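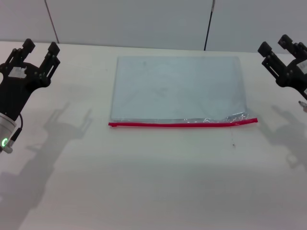

How do I get a clear plastic zipper pouch to lie flat again, and stop the slider end from popping open?

Posted by grodach_paper

I keep printed forms in clear pouches with a colored zipper strip along one long side. I have 23 of them in a drawer. Several have gone wrinkled near one end of the zipper, and the strip there no longer lies level with the rest. Once loaded, those are the ones that open. They are the Dadimeo document size. Is there a fix, or do I replace them?

Posted by Fillosska

Empty the pouch, open the zipper fully and wipe both tracks with a damp cloth. Let it dry. Close it on a hard flat surface, pressing with a thumb from one end to the other. Most pouches that pop open have paper dust in the track.

For the wrinkles, lay the closed pouch between two sheets of plain paper, put a heavy book on top and leave it overnight. Repeat if needed. I would not use an iron. Soft vinyl sticks to itself at fairly low heat, and then you have a pouch that does not open at all.

A strip that has been bent at the end for months will only come back partway. Bend it gently the other way by hand before it goes under the book.

Posted by ammann_2

just buy new ones, they cost almost nothing. I got a box of 100 and threw the old ones out

Posted by drawer_and_shelf

Agree with the first reply on cleaning, with one addition about storage. The damage usually comes from standing pouches upright in a drawer that is slightly too short. The strip is stiffer than the film, so it takes the load and the film next to it buckles. My old drawer measured 154 mm inside and the pouches were 162 mm on the short side. Every one of them ended up creased. Stored flat, with the zipper edges alternating left and right so the stack stays level, the replacements have held up since February.

Also check how full they are. If the film pulls tight at the zipper when closed, split the contents into two pouches.

Smudges come off with a drop of dish soap in water. Skip window cleaner, it left mine cloudy.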